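Simelska Soap Course, Ganville
Handout 4: Storing, using and looking after bar soap

Read this before the practical session. Bring the bars you cut in February if you still have them, along with your notebook. Anyone who missed Handout 3 (lye and water) can pick up a copy from the tray by the door.

1. What a bar is made of

A bar of true soap is a salt of fatty acids. Fat or oil is combined with lye, and the result is soap plus glycerin. Most store-bought bars also hold some water, a fragrance and a coloring. Some products sold as bars are made from synthetic cleansers and are not soap in the strict sense. They behave differently in hard water, so check the label before you use one for the exercises.

2. Water in the bar

A fresh bar made by the cold process holds a good deal of water. It loses that water slowly while it cures on the rack. Our bars are cured for at least 30 days. Weigh yours when it goes on the rack and again each time you come in, and write both figures in the notebook. When the weight stops changing from one week to the next, the bar is ready.

A bar in use goes through the same thing on a small scale. The outside takes up water at each washing and gives it back between washings. The outer layer swells and shrinks while the inside stays much as it was, and that strain is one cause of cracks. Bars that were pressed or extruded in a factory may crack along the lines where the soap was folded together.

3. White deposits

Students often ask about white marks on soap. There are three common types.

Soda ash forms on new bars when unreacted lye at the surface meets carbon dioxide in the air. It is a thin, powdery layer, usually on the top of the loaf. It can be planed off or steamed off.

Soap scum forms when soap meets the calcium and magnesium in hard water. It is sticky when fresh and crusty when dry. It gathers on dishes and basins as well as on the bar.

Dried lather is plain soap left behind when the water has gone. It rinses off easily with warm water.

You cannot always tell these apart by eye on a used bar. Try the warm rinse first. If the mark stays, rub it with a damp cloth and note what comes away.

4. Keeping a bar in good shape

Use a dish with slots or ridges. Pour out any water that collects underneath. Keep the dish away from the shower stream. Turn the bar over after use so that both faces get air. Two bars used on alternate days will each have longer to dry.

Do not leave bars directly on unfinished wood for long periods. Soap can mark the wood, and some woods will stain pale soap.

5. Exercise

Each table works with one used bar. Record the following on the Welari sheet:

Weight before rinsing
Color and general shape
Where any cracks run, with a quick sketch
Where any white marks are, and whether they look like flecks, streaks or an even film

Then rinse the bar in 200 ml of warm water, pat it dry, and record the same things again. Leave it on the rack in the Adams room. We will look at the bars again after 18 hours, so write your table number on the card beside yours.

Sheets go in the folder at the front. Rinse water can be poured down the sink, but scrapings go in the bin. 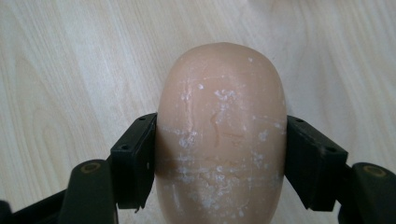
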